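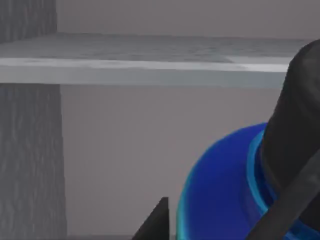

Ticket 382 – Clurnoma demo scene, visitor session
Opened by: Chaltu Seyoum
Date: 20 March 2023
Status: closed, one item carried over

Problem: on the open day build, the wrist view lags the overhead view after a scene reset. Visitors at the second screen see the arm start late. First reported by Antonina Yurchenko during the rehearsal for the Weden visit.

Setup: simulated kitchen, kettle on the white tabletop, microwave behind it with the basket on top. Physics and rendering on the same machine. Both views go to the hall screens through the Tivby relay.

Log:

Restarted the relay only. Lag measured at 700 ms, same as before.

Loaded the scene without shadows. No change, so shadows went back on. 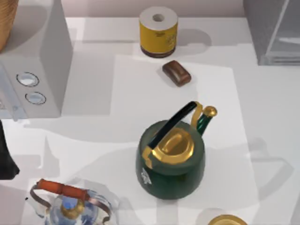

Ran 40 resets with the overhead view alone and got no late starts. Added the wrist view and the delay came back on the first reset. That points to the order in which the views are registered – the wrist view waits for a full buffer before it sends anything.

Set the wrist buffer to 9 frames and repeated the resets. Start times now match on both screens.

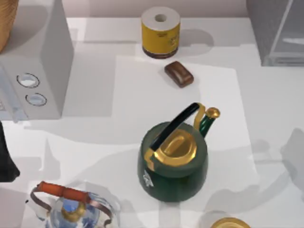 Diarmuid Dunne asked whether the shorter buffer would hold when the operator hands the controls to a visitor, as visitors tend to stop and start more than we do. Tested with Ebise driving and pausing at random. No dropped frames in the relay log.

Carried over: the reset key is still active while a visitor has the controls. Lock it before the October open day.

Fix merged to the demo branch. Do not pull the main branch onto the hall machine.

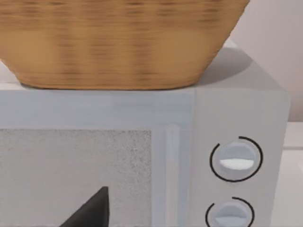 Comments (3)

Maribeth Agbayani
Same lag on the Alemneh laptop. The buffer change cleared it after a full restart of the relay, not before.

Ebise Gebru
Can the buffer value go in the config file? I had to dig for it.

Chaltu Seyoum
Moved to the config, under views.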